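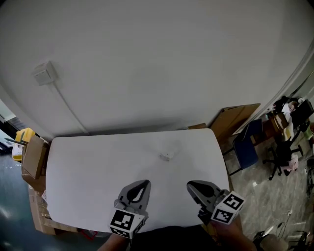

Unit 2: From Marker Detections to Gripper Poses

Required before the lab: the Dirnum reader, chapter on camera models, and a working install of the Pfeiffer toolkit.

A policy trained on hand-held demonstrations needs the position and heading of each gripper at every time step. In this course those poses come from printed square markers. The software finds the four corners of each marker, reads its code, and solves for the pose of the marker relative to the camera. A fixed transform then carries that pose to the fingertips.

2.1 Wide lenses

Straight edges bend toward the sides of a wide view. Corner positions must be undistorted before the pose is solved. Students who skip this step will see errors that grow with distance from the image center. Use the calibration file supplied with Flanden and do not refit it for each recording.

2.2 Cubes and flat cards

A cube usually offers the camera more than one face, and the corners of all visible faces should be solved together. A single flat card has a known weakness: when it is small in the image, two different tilts can explain the same four corners. The solver returns both, and your code must choose between them - normally by comparing each with the pose from the previous time step.
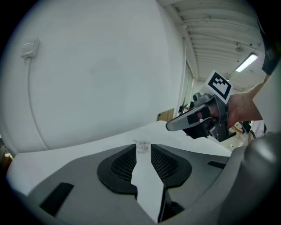

Tsung-han Pan asked whether the previous pose can still be trusted after the marker has been out of view. It cannot, beyond a short gap. In Rustard the tracker resets after a gap longer than the limit set in the configuration file, and the first detection after a reset is held back until a second one agrees with it.

2.3 Exercise

The practice recording contains 191 time steps. Submit the following:
Left and right gripper poses in the table coordinate system
A plot of reprojection error for each marker
A list of the time steps at which your code switched between the two tilt solutions

Do not smooth the poses before computing the error.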